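Paper and Folding, Week 3 Handout
Creasing, standing folds, and what to have on your table

Hi all! A few of you asked for my notes after last class because I talked too fast (guilty), so I've typed them up with the bits I skipped. Bring this with you, there's space on the back for your own scribbles.

First, grain. Copy-weight paper has a direction it likes to fold in. Take a sheet, bend it over gently one way without creasing, then turn it and bend it the other way. One of those will feel springier. The softer one runs with the grain and that's where you want your long folds. I learned this from Noboru Ebihara, who made me do it on 14 sheets in a row before he let me touch a bone folder, and I'm only asking you to do three.

Second, the crease itself. Line up the corners, hold them, and press from the middle of the fold out to each end. If you start at one end and run to the other, the paper creeps and you get that annoying little sliver of a mismatch. Go over it twice. I use the back of a fingernail, Tomomi Imai swears by a spoon, and you can fight it out between yourselves.

Third, the standing fold, our main exercise this week. A sheet folded flat won't stand up, so you have to let it open a bit after creasing. Somewhere between barely open and a right angle is good. Too wide and it slides down on you, too tight and it tips over if somebody sneezes. Play with it!

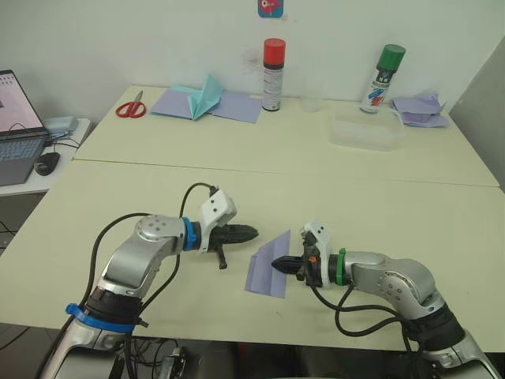
Standing fold in lavender paper, front table. Scissors and more paper on the table behind.

Look at how shallow that angle is. You can get away with a lot less bend than people expect, and I'd like you to try at least one like it before you go for anything dramatic.

Setting up your table: keep the front part clear for folding and put everything else toward the back. Scissors go back there too, closed, when you aren't cutting. I know it's a reach. Lay spare sheets flat if you can, and don't stack finished folds on top of each other or you'll squash the crease you just worked so hard on.

Paper for this unit is the 110 gsm from Kinoshita, in whatever color you like. Heavier stock cracks along the fold unless you score it first, and we don't get to scoring until week 5.

To do before next time:
Fold one sheet with the grain and one against it, and write W or A in the corner.
Make a pair of standing folds at different angles and leave them up overnight.
Read the Bruddale chapter on valley and mountain folds (skip the part on glue).
Bring your scissors and a pencil.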